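Unit 3: Recording Demonstrations by Remote Control
Instructor: Izzati Khoo
September 2026

These notes cover the recording part of the unit. Read them before you come to the lab, and bring them with you. The training part is in the next handout.

1. What you are doing

You will drive a simulated arm by hand and save what you do. Each saved run is called an episode. An episode holds the camera images, the joint positions and the gripper command for every time step. Later, a policy is trained to give the same commands when it is shown similar images. It has no other source of information about the task, so anything sloppy in your driving goes into the training data along with everything else.

There are two common ways to give a demonstration. In hand guiding, you hold the arm and move it yourself while the joint sensors record. In remote control (teleoperation), you move some other device and the arm follows. Hand guiding needs a real arm, so this unit uses remote control only. The simulator is Vuken and the recorder that goes with it is Mandagi.

2. Views

Vuken saves more than one camera stream. Open every stream before you start and look at each of them at the start pose. A stream can be running fine and still carry very little that helps with the task. One large object close to a camera can fill most of the image.
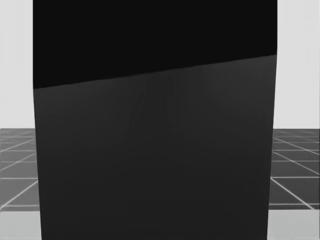 Decide which streams you will drive from, and write that down on your run sheet. You should drive from the same streams the policy will get. If you look at an extra view to find the object, your commands will depend on something the policy never sees, and it can't learn to copy them. This is the most common fault in student data and it is hard to spot afterward – the episodes all look fine when you play them back.

Do not change the camera settings between episodes. If you must change them, start a new set.

3. Driving the arm

Start from the home pose every time. Wait until the recorder shows that it is running, then begin to move.

Move toward the object in one smooth path. Slow down when you are close. Open the gripper before you reach the object and line up the fingers so that one will pass on each side of it. With a box, turn the wrist to match the box, then go in. Turning while the fingers are already beside the box tends to push it away.

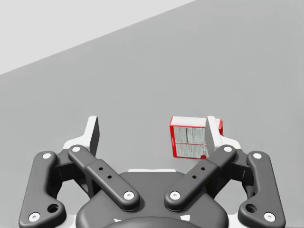

Figure 2. Gripper open, with the right finger in front of part of the box.

Check the line-up from the wrist view before you close. When a finger hides part of the object, it is easy to misjudge how far the finger still has to travel sideways. Back off a little, correct, and come in again. A correction like this is fine to keep in the data. A policy that has only seen perfect approaches has nothing to go on once it drifts off the path.

Long pauses are a different matter. If you stop to think, the recorder keeps saving time steps in which nothing moves, and the policy may learn to stop there too. Plan the whole motion before you press record.

Close the gripper fully and hold for a moment before you lift. Lift straight up, then stop the recording.

4. Keeping and throwing out

Throw out an episode if the arm hits the table, if the object leaves the reachable area, or if you drove from a stream that is not on your run sheet. Keep slow episodes and keep ones with a second try at the grasp, but mark the second tries in the notes column.

Change the object's position between episodes. Small changes are enough at first. Students often put the object back in nearly the same spot without meaning to, so use the placement script.

The shared class set, Cudar, has 3453 episodes from earlier terms. You may look at it for reference. Do not mix it with your own data for the first assignment.

5. To hand in

Work in groups of up to three. Each group hands in:

– its episodes, in the format the recorder writes
– the run sheet, with the streams used and notes on each episode
– two pages on what you threw out and why

Name the folder with your group name and the word Urkum, the name of the task file. The upload page does not accept folders with spaces in the name.

Reading for next time: the handout on training from demonstrations, sections 1 and 2.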